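Re: [gatton-users] planner drops plates from candidate list on patterned cloth

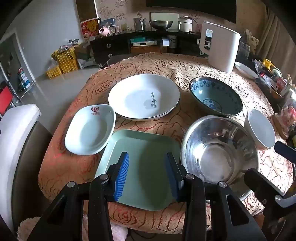 Replying on-list so the next person can find it in the archive.

I ran your config against the table with the rose cloth and got the same thing you did, so you can stop reinstalling. The segmenter is fine with the big plate with the dark rim. It is fine with the square green one too. Where it loses its dignity is the cloth: every outlined rose is a closed curve of a plausible size, and the rim fitter in Gatton has never met a closed curve it didn't like. My first pass gave 205 rim candidates. There are seven pieces of tableware on that table.

On 13 March 2021, you wrote:
> After the upgrade to the new Serkanach bridge the planner
> skips real plates and returns "no feasible grasp" for all of
> them. Same table, same cloth, same launch file. If I take
> the cloth off it works. I would prefer to keep the cloth on.
> Is this the bridge or is it me?

Neither. What happens is this. The candidate list is capped at 40 before anything gets looked at in depth, and the cap keeps the strongest edges. Printed brown on orange is a very strong edge. White china with soft light on it is a weak one. So the roses fill the list, the depth check then correctly throws out every rose for being flat, and the planner is handed an empty list and tells you, with a straight face, that no grasp is feasible. The old bridge happened to pass the cloud along unsorted, so a few plates got through by luck. We had all been calling that "robust."

Things to change, in the order I'd try them:

1. Set depth_check_first to true. It's off by default to save time. On my machine it costs 30 ms per cycle, and I have yet to meet a plate that minded.

2. Raise min_rim_height to 2 mm. Any lower and wrinkles in the cloth start getting promoted to saucers. Any higher and you lose flat plates like the white one at the far right.

3. Leave the candidate cap alone. I know it's tempting. Raising it just gets you more roses.

The steel mixing bowl is a separate problem. Depth on it is mostly holes, and the Cemard filter fills the holes with whatever is next door, so the bowl comes out as a low hill with a crater. I've masked it out by hand for now and am not proud. If you need steel this month, the fu_reflective branch does something cleverer with the outer edge only, but it hasn't been rebased since July and the tests fail for reasons that look unrelated and probably aren't.

One more, while you're in the config. Grasp scoring still assumes round rims. For the square plate it fits a circle through the corners, then puts the jaw target out in the air past the middle of the side. Pass shape_prior=any and it picks the middle of the near edge, with both pads across the rim, the way you'd want. Don't pass shape_prior=square. That option parses, prints a cheerful line in the log, and is never read again. I checked. I also checked who wrote it, and would rather not discuss that.

The patch for the check order is on the tracker, against the release branch. If somebody with a plaid cloth could run it before I merge, I'd be grateful. Straight lines ought to be harmless, but I said the same thing about flowers.

--
Gatton users list
To unsubscribe, send a blank message with "unsubscribe" in the subject line. Replying to the whole list with "unsubscribe" does not work, however many times it is done.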